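Monura Lab Reports Gains in Two-Arm Robot Handoffs Between Dishes

A robotics group at Monura has published results from a training method meant to help two-armed robots decide which arm should do a job, and when the other one should stay out of the way.

The method, called Prornix, was developed by a team led by Lanying Yuan. It was tested on simple tabletop work in which a piece of fruit has to be moved from one dish to another. The dishes are close in color and sit far enough apart that each falls mainly within the reach of a different arm.

Yuan said the group picked the task because it looks easy and causes a lot of trouble.

"A person doesn't think about which hand to use," she said. "A robot with two arms will often start moving both. Then they get close to each other, the safety stop kicks in, and you have to start over."
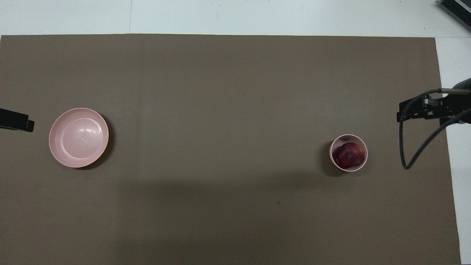 Most systems of this type learn from recordings of a human operator guiding the arms. Prornix uses the same kind of recordings but adds a short planning step before any motion begins. The software looks at the table, picks the arm that will do the lifting, and gives the second arm a holding position. It can change that choice partway through, but only when the gripper is open.

The planning step was trained separately from the part of the software that controls the motors. According to the team's paper, this kept the amount of new data low. An operator recorded 16 demonstrations for each layout of the table, and the group did not add more when a layout proved difficult.

Jinfeng Tang, who ran the tests, said the layouts were changed by hand between trials. Dishes were moved, swapped or turned, and the fruit started in a different place.
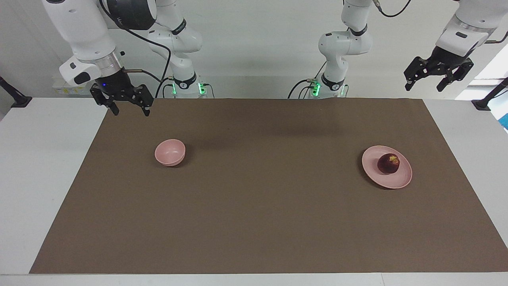
Tests were run on 6 layouts, 2 of which were left out of training. The group compared Prornix with an earlier in-house system, Dillari, which controls both arms at once with no planning step. Prornix finished the task more often on every layout but one. On the remaining layout, where both dishes were near the middle of the table, the two systems did equally well.

Tang said most of the failures came during the grasp. The fruit is smooth and round, and it sometimes rolled when a finger touched it first on one side. A deep dish made this worse, as the gripper had less room to open.

"The choice of arm was usually right," Tang said. "Picking the thing up is still where we lose time."

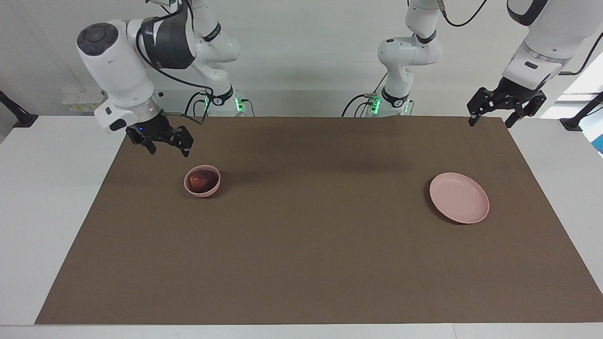
The paper also lists limits. The method has been tried only with one object on the table, and the planning step adds a short pause before each move. The cameras were kept in the same spots for all tests, so the group can't yet say how the system would handle a different view.

Yuan said the next round of work will use 5 objects of different shapes and will include tasks that need both arms together, such as steadying a dish with one gripper while the other reaches in. Testing is planned to start in January.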